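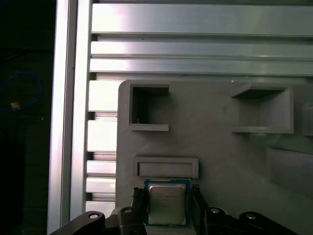 El agua de Zundis

La curandera cobraba 15 monedas por consulta y 40 si había que subir hasta el manantial. Marianna Wróbel pagó las cuarenta. No creía en nada de aquello, pero su hermana llevaba desde mayo repitiendo que el agua de Zundis le había quitado el insomnio, y Marianna quería oírselo decir a la mujer en persona, con esa cara que ponen los que venden algo.

Luminița Avram no puso ninguna cara. Se calzó unas botas de goma y echó a andar cuesta arriba.

— ¿Y qué cura, exactamente? — preguntó Marianna a mitad de camino.

— Depende de quién beba.

— Qué cómodo.

La otra se encogió de hombros. Tenía el paso corto de la gente de monte y no se paraba a esperar. En el pueblo, Ross Lennox, el de la fonda, le había contado que antes de la guerra subían 2,000 peregrinos cada verano. Marianna le preguntó de dónde sacaba la cifra y él señaló un cuadro torcido detrás de la barra, una procesión en la que no cabrían ni sesenta.

El manantial resultó ser un caño entre dos piedras. Había seis vasos de lata colgados de un alambre y una tabla con nombres grabados a navaja. Marianna bebió. Sabía a hierro, como el agua de cualquier cañería vieja.

— Mi hermana dice que durmió nueve horas seguidas — dijo.

— Su hermana subió a pie, igual que usted. Y no había subido una cuesta en años.

Marianna la miró. Esperaba el resto de la frase, alguna plegaria, el frasquito a precio aparte. No llegó.

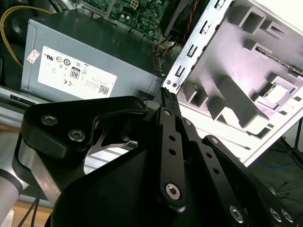 ¿Tenía algún poder el agua de Zundis?

Marianna nunca encontró motivo para creerlo, y la curandera tampoco se lo aseguró.

Bajaron cuando ya refrescaba. En la puerta de la casa, Luminița le devolvió veinticinco monedas.

— Me pagó la subida — dijo Marianna.

— La subida la hizo usted. Lo mío es la consulta.

Era un truco, seguro. La honradez bien colocada trae más clientes que un milagro, y Marianna guardó las monedas con la sensación de que acababan de venderle algo. Esa noche, en la fonda, se acostó con los zapatos puestos para descansar un momento antes de la cena. Cuando Ross llamó a la puerta era de día, y el café llevaba rato frío.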